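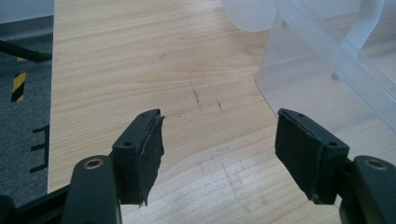 Tabletop with light wood grain, Gustumstead.

Progress report to the Holero fund, September 21, 2025
Prepared by Binta Shehu

The evening repair classes have run since June. Sign-ups reached 15, but only four people came to every session, and I would not call that demand. Marcela Vondráček wants a second term. I'm not convinced — the survey she cites had 14 replies, mostly from friends of the class. Spending is on budget. I suggest we hold the remaining $1,752 until the winter sign-ups are in.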